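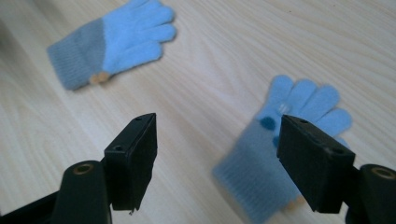

## Luvas de malha para criança Hilis

Azul-claras na mão e azul-acinzentadas no punho, para combinar com o casaco que a criança se vai recusar a vestir. Malha felpuda, cinco dedos separados e punho largo. Vendem-se aos pares, um conceito que costuma resistir até dezembro.

**Lavagem:** à mão ou a 30 graus, do avesso. Secar na horizontal, longe do radiador. 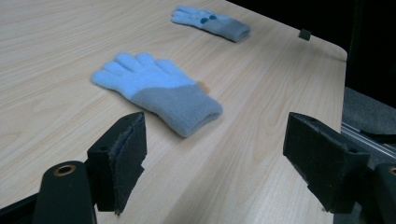
**Tamanho:** único, até 18 cm de contorno da mão. Entre dedos e polegar, contem com alguma negociação à porta da escola.

**Luva perdida:** a Vondberg vende luvas avulsas durante a época. Escrevam à Yasmine Zerouali e digam se falta a esquerda ou a direita. «A outra» não chega.

Ref. 1000-33. Portes não incluídos.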